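The Dritwood Two-Door Cabinet: A Long-Term Review
By Paavo Karppinen
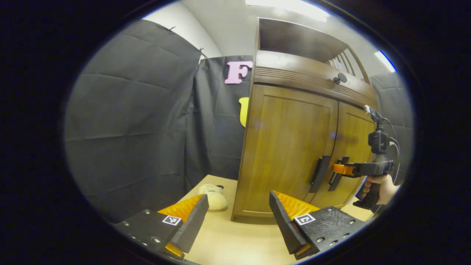

6 min read · 7/21/23

14 shares · 9 comments

I have wanted a proper wooden cabinet for our dining corner for longer than I care to admit. For years we made do with a bookcase from my wife's student days, and everything on it was on show whether we liked it or not: the good plates, the bad plates, the candles, the board games with the broken lids. So when we moved last September I promised myself that the bookcase would go to the basement and something with doors would take its place. It took me a good while to choose, and I've now lived with the Dritwood long enough to have opinions, so settle in with a coffee.

I looked at three makers before I bought. Kerow makes a lovely sideboard, very low and very long, but it would have stuck out past our window and I would have bumped my hip on it every morning for the rest of my life. Giltano had one at 200 dollars that looked fine on the website and felt terrible in the store (the doors rattled when I walked past it!). The Dritwood was 546 dollars with delivery, more than I had planned to spend, and I went home and slept on it and then went back and slept on it again. My wife finally said that if I brought it up at dinner one more time she would order it herself, and that settled the matter.

Delivery was painless. Two very polite young men carried it in, asked where it should go, and waited patiently while I changed my mind. It comes mostly built. You fit the handles and the knob and level the feet, and that's your evening's work, or in my case 30 minutes with a break to look for the screwdriver. The instructions are a single folded sheet and I had no trouble with them, though the print is tiny and I did have to fetch my reading glasses.

Now, the looks. I'm fond of that honey-brown color. So much furniture these days is either gray or nearly black, and our corner gets very little sun in the winter, so a warmer wood makes a real difference to how the room feels. The paneled doors are a bit old-fashioned, like something in my grandmother's hallway, and the dark bar handles keep it from feeling too much like her hallway, if that makes sense. My favorite part is the band of fine grooves across the drawer front. I find myself running a thumb along it when I'm on the phone. I'll warn you that grooves collect dust, and a cloth just skates over the top of them. A soft paintbrush does the job nicely, and it takes a minute once a week.

The drawer holds more than I expected. We have the napkins, the matches, the takeout menus and a deck of cards in ours, and it still closes. It does need a firm push for the last inch, and the single small knob means you can't really yank it open with your hands full. A little candle wax rubbed along the runners helped a lot.

Behind the doors there's one shelf, and I wish there were 2. We keep the serving dishes stacked down there and getting the bottom one out means lifting everything else first. I wrote to Dritwood to ask if they sell a spare shelf and had a friendly answer the next day saying no, but giving me the measurements so I could have one cut. I still haven't done it. Maybe by Christmas.

The open compartment on top was the part I doubted, having sworn off open shelves, and it has become the part we use most. The slats at the side let a bit of air and light through, and the fruit bowl sits there very happily. The inside is darker than the outside, so small things can disappear toward the back. I lost a set of keys in there for an entire weekend.

As for care, I've used Laitinen wood soap on it, a tiny bit in warm water, and wiped it dry straight after. The finish has held up well so far. We had one nasty ring from a teapot (my fault, no coaster, I know) and it faded after a couple of cleanings, though I can still find it if I look for it.

Would I buy it again? Yes, I would, although I'd try to catch it in a sale and I'd order that extra shelf from the lumber yard on the same day, before the dishes went in. If you have little ones, do ask for the wall strap when you order, as ours came without one and I had to go back for it.

Was this review helpful? 38 people said yes

9 comments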